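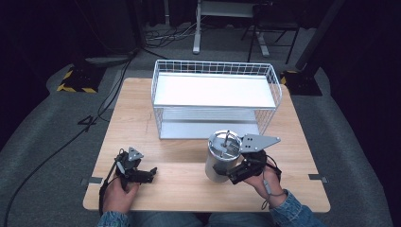

Traltmont Adds Two-Tier Wire Countertop Rack to Granel Kitchen Storage Line

RUDVILLE, 2023-03-13 - Traltmont, a maker of household storage goods, today announced a two-tier countertop rack for its Granel line of pantry and kitchen organizers. The rack is a rectangular open unit of thin white wire with two flat white shelf panels. It goes on sale in April through the company's Rudville showroom and through Camenzind home goods stores.

The rack is intended for dry goods kept in upright canisters: coffee, tea, sugar, flour, rice and similar items used daily. It stands on a counter or table and requires no wall mounting.

Construction

The sides and upper rim are formed as a wire grid. The upper shelf panel is set inside the wire frame, so the rim stands above the shelf surface and limits sideways movement of the containers placed on it. The lower panel is enclosed by the same grid and can be seen through it from the front and sides. Both panels are solid. Small items with narrow bases stand level on them, which they may not do on bare wire.

The wire is powder coated after welding. Panels lift out for washing with warm water and dish soap. Abrasive pads are not recommended on coated surfaces.

Use with canisters

The unit was sized for the existing Granel canister, a cylindrical container with a round lid and a center knob. Traltmont advises placing canisters in daily use on the upper tier, where the lid can be removed without taking the canister down. Reserve stock and refill bags should go on the lower tier. Heavier containers should be placed on the lower tier first to keep the center of gravity low.

When moving a full canister, hold it by the body. The knob is designed to lift the lid only and should not be used to carry the container.

Placement

The rack should stand on a flat, dry surface. On finished wood tabletops, the four supplied foot pads should be fitted before the unit is loaded. The rack should not be placed on a cooktop or directly beside an open flame. Racks should not be stacked on one another.

Testing

Before release, the company ran a load and handling program at its Rudville workshop. Sample units completed 3,895 placement and removal cycles with filled canisters. Welds were inspected at set intervals, and the foot pad material was changed partway through the program after early pads left marks on an oiled surface. Units already produced with the earlier pads were refitted and will not be sold in their original form.

Availability

The initial production run will be delivered to 179 Camenzind locations. Each rack ships assembled with both panels in place, foot pads and a printed care sheet. Canisters are sold separately. Replacement panels and foot pads can be ordered from Traltmont customer service. The rack carries a three-year limited warranty covering weld failure and coating defects under normal household use.

About Traltmont

Traltmont designs and sells storage products for kitchens, pantries and utility rooms. The Granel line includes canisters, scoops, labels and countertop racks. The company is based in Rudville.

Press contact: Traltmont Communications Office, Rudville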